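Ramier Workshop, Bench 3
Bench and Parts Inspection Checklist
Date: January 13, 2026
Checked by: bench lead
Scope: metal panel and grooves, processor handling, gray fixture plate, general safety

Mark each line OK, Fix, or N/A. Write a comment for anything that is not OK.

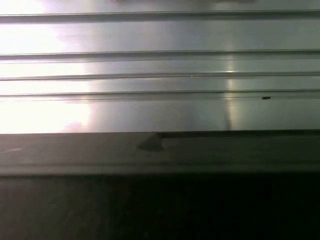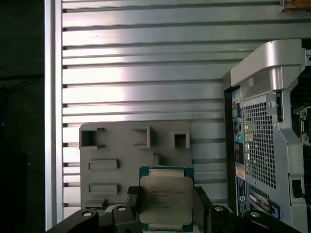 First: grooved metal panel, dark speck at right. Second: processor held upright in front of the gray fixture plate.

1. METAL PANEL

1.1 Panel firmly attached, no movement when pushed by hand. OK
1.2 Edges free of burrs. OK
1.3 Grooves free of debris. Fix
Comment: Dark speck on the lowest groove, right side. Could be dirt or a small hole. Wipe with a dry lint-free cloth first. If it stays, enter it on the panel sheet and leave it alone.
1.4 Surface scratches. OK
Comment: Faint scratches on the flat strips. Surface wear only.
1.5 Glare from overhead light. Fix
Comment: Strong on the left side of the panel. The grooves are hard to see there. Turn the Celetti lamp away from the panel and check again with the room lights on.

2. PROCESSOR

2.1 Held by the side edges only. OK
2.2 Nothing touching the gold-colored contacts. OK
2.3 Metal lid clean, no paste left on it. Fix
Comment: Check again under the magnifier before the part goes back in its tray. The etched text is small and faint. Copy the serial number from the tray label and compare it under the magnifier.
2.4 Part number entered on the parts sheet. Fix
Comment: Sheet stops at line 82. Add this one.
2.5 Tray closed and labeled when the part is not in use. OK

3. FIXTURE PLATE

3.1 Plate stands square and does not rock. OK
3.2 Raised features whole, no cracks or chips. OK
3.3 No loose plastic strings or crumbs from printing. OK
Comment: Surface is a little rough, same as the other plates in this batch. Acceptable. Brush it before each use.
3.4 Spare plate on the shelf. Fix
Comment: Spare is missing. Order from Aerts.

4. GENERAL SAFETY

4.1 Wrist strap tested. OK
4.2 Emergency stop tested, reset by key. OK
4.3 Fingers kept clear of moving parts while power is on. OK
4.4 No drinks or food within reach of the bench. OK
4.5 Walkway behind the bench clear. Fix
Comment: Two Clustance cartons on the floor. Move to rack 11.
4.6 Wipes and gloves in stock. OK
Comment: One box of gloves left, 200 count. Enough until February.

FOLLOW-UP

Items 1.3, 1.5 and 2.3 to be closed before the next shift uses the bench.
Items 2.4 and 4.5 same day.
Item 3.4 stays open until the spare arrives.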